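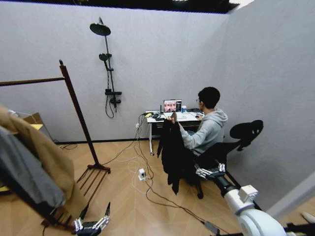 Getting names right on a town memorial plaque: how?

Posted by Kidus Mekonnen

Our town is putting up a memorial to the people who died in the Osik mill flood, and through a series of small failures to look busy, I am now the person in charge of the wording. The stone is ordered. The bronze plaque that goes on it is not, and the foundry (Savadico) wants final text by the end of January.

The trouble is the names. I have three lists: one from the newspaper that week, one from the church, and one typed up by my aunt, Hamdia Mekonnen, who was there and considers the other two works of fiction. The newspaper has 45 names. The church has the same people, except that 6 of them are spelled differently, and one man appears under what I'm fairly sure was his nickname. My aunt has corrected everyone's spelling, including that of people whose grandchildren have since corrected her.

Savadico's proof sheet allows 1,728 characters, spaces included, and they charge for a recast if the mistake is ours. I've been told a recast costs nearly what the first one did. We have money for one plaque and possibly some flowers.

So: whose spelling wins? Do I need something in writing from families? And do people list alphabetically, by age, or by household? I've had strong opinions on all three, sometimes from the same person over one cup of coffee.

Tsegereda Demissie

I did this for a bus crash memorial in Escobar and still have the folder, which is as thick as a loaf of bread.

The family's spelling wins. Not the paper, not the church, not your aunt (sorry). If there's a headstone, go and look at it, then ask the family anyway, as one of ours had a headstone that had been wrong for years and they'd been too polite to mention it to the mason.

Get it in writing. We mailed each family a single page with the name printed exactly as it would appear, capitals and middle initial and all, and a line to sign under it. Two copies, stamped envelope. Most came back in two weeks. The last few took phone calls, and one took a casserole. Don't ask "is this right?" over the phone, because everyone says yes over the phone.

Where a family is split, and one will be, ask them to pick a single person to sign. Stay out of the room while they pick.

On order, go alphabetical by last name. It's dull and it's very hard to be insulted by. By household sounds kinder until you have a married daughter and two sets of in-laws. We tried age first, and a woman of 81 told us she wasn't having her sister's real birth year worked out by strangers.

Do your character count after the signed pages are back. People add middle names. Accent marks too, so ask the foundry now whether their lettering has them.
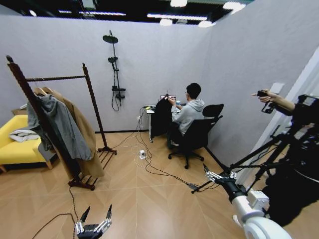
Nneka Chukwu would add that the proof needs reading aloud by two people, one with the signed pages and one with the proof, letter by letter, last name on the list first. Reading from the bottom keeps your eye from sliding along the way it does with a list you already know. It's tedious and you'll want to quit near the M's. Also check the date of the flood itself. Everybody checks the names and then the year goes out wrong in two-inch numerals.

Washington Seixas

just use the newspaper one, its the official record. we used Lorkex for ours and they were fine, bit slow. font was nice

Kidus Mekonnen

Thank you, especially for the two-copies tip. I asked Savadico and they do have accent marks, at no extra charge, though the man sounded as if he'd have liked there to be one. Pages go out tomorrow. Washington, the newspaper also has the river flowing the wrong way, so I'm going to pass on that.

My aunt has agreed to the signed pages on condition that she delivers them by hand. I can't decide if this is a good sign. Does anyone know whether "Jr." goes before or after the comma if we list last names first?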